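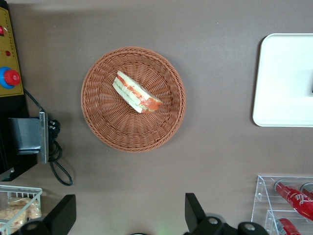
*Half a sandwich in the round basket.*

10/22/22

I walked from Kukodthorpe to Stostia again this week, by the old railway path. It takes me 3 hours with one stop. The surface is better than it was in March, when the cutting was all mud, but the second gate still sticks and you have to lift it.

Sânziana Olteanu lent me her map, which shows the path as it was in 2000. Two of the footbridges on it have gone. I went round by the lane instead and came out behind the chapel.

The bus back cost £3. Next time I'll start from the Stostia end.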